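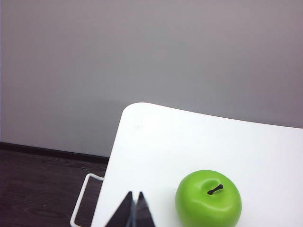
Section 4. Wall Paint: Touching Up and Second Coats

By now your first coat of Flodent Matte should be on the wall, and we hope you're pleased with it! Please take your time with this part -- the second coat is where most of the color comes from, and it rewards a slow afternoon with the radio on.

1. Let the first coat dry for at least 15 hours. In a damp basement, or in December with the windows shut, give it until the following evening.

2. Stir the can slowly from the bottom for 2 minutes. Don't shake it, however tempting that is, or you'll be rolling bubbles onto the wall.

3. Press painter's tape firmly along the top of the baseboard, using short lengths and overlapping the ends a little.

4. Cut in along the ceiling and corners with the angled Midell brush, then roll from top to bottom while those edges are still wet.

5. Pull the tape off gently, at a slant, before the paint sets hard.

Note: One can covers nearly 42 square feet with two coats. If you need a second can, mix both in a clean bucket before you start so the shade stays even (Grovik gray is especially fussy about this).

Caution: Keep a window open while you work, and keep children and pets out until the smell has gone.

Cleaning brushes and rollers is covered in Section 5.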